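About the Ellombridge Institute
Independent research on trade, treaties and regional cooperation
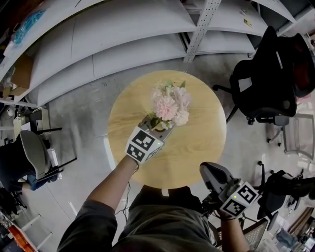 The Ellombridge Institute studies how groups of countries negotiate with each other and what happens to their agreements afterward. We were set up by Lewis Dunbar, a former trade official who had sat through 19 rounds of talks on a single river treaty and wanted a place where that kind of experience could be written down. Our work covers regional blocs, development banks, border and customs agreements, and shared water. Much of it is done in small meetings, at tables no bigger than the round light-wood one with the pink artificial flowers, and the discussion is off the record unless everyone present agrees otherwise.

We run 3 programs. The Rennie Program follows lending by regional development banks. The Skandano Project keeps a public archive of summit statements and notes which commitments were later carried out; it now holds 162 statements. The Girkuvton Fellowship brings mid-career diplomats and journalists to the institute for one term, beginning in May.

Our papers are free to read and may be reprinted with credit. Each one is reviewed by two outside readers before release. Printed copies of the annual report go to 1000 libraries, ministries and newsrooms, and past editions can be requested from the publications desk.

We take no money from political parties or from governments that are party to a negotiation we are studying. A list of current funders appears in the annual report. Authors speak for themselves, and the institute does not adopt positions on elections or candidates.

Press inquiries are answered until 5 p.m. Fellowship questions should go to the program office.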